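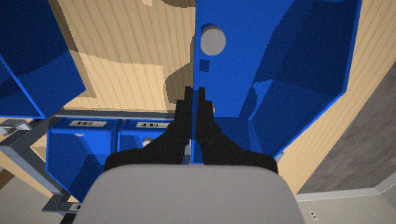
Zavomex wrote to us after the first call that what they missed in it was a plain answer to one question: does a person need to know programming to do this work? No, you do not. We have rewritten the text with this in mind, and we thank them for asking.

Grirow is looking for operators to record examples of bin picking in simulation. The examples are used to train a system that learns to move objects between bins by following what people did. The work is done at our office in Tumdale, at a desk with a screen and a hand controller. You see the work cell from the gripper's side, and you guide the gripper yourself, from the first movement until the object is released.

What you will do

You receive a short written task, for example "take the gray cylinder from the large bin and put it in a small bin." You carry out the task, then mark the recording as good, doubtful or failed. After this you write one sentence about what you did. The bins and the objects are placed differently for every recording, and the light and the shadows may change too.

A full set is 375 recordings. We ask every operator to complete one set. Most people need some days before their movements become calm, so the first 100 recordings are treated as practice and are paid the same as the others.

Please do not delete failed attempts. If the gripper misses the object and you try again, keep the recording as it is and mark it honestly. The learning system needs to see how a person corrects a mistake — a slow, clean correction is worth a lot to us. What we cannot use is a recording where the operator was in a hurry and pushed the object against the wall of the bin until it moved.

Who can apply

You should be 18 or older and able to read and write simple English. You should be comfortable using a hand controller while sitting for a longer time. Left-handed people are very welcome, as our present recordings come almost only from right-handed operators. Experience with video games or with machines is fine but gives no advantage in the selection. If you use glasses, bring them also to the trial.

Hours and pay

One session takes 3 hours, with 2 breaks. You choose your sessions from a shared calendar, in the morning or in the afternoon. Payment is by the session and does not depend on how many recordings you finish or how many of them are good. The hourly rate is stated in the agreement, which you receive before the trial and can read at home. The trial session is paid too.

What we keep

We keep the movement of the controller, the simulated pictures, your marks and your sentences. We do not record your face or your voice. Your recordings are stored under a number. You may stop at any time, and you will be paid for the sessions you have done.

How to apply

Send a short message to the Arrieta project desk at Grirow, with the words "bin operator" in the subject line. Tell us which hand you prefer and which part of the day suits you. A CV is not necessary. We answer every message, also when the places are full — in this case we will ask if we may keep your address for the next round, which is planned for September.

Call updated 6/22/23.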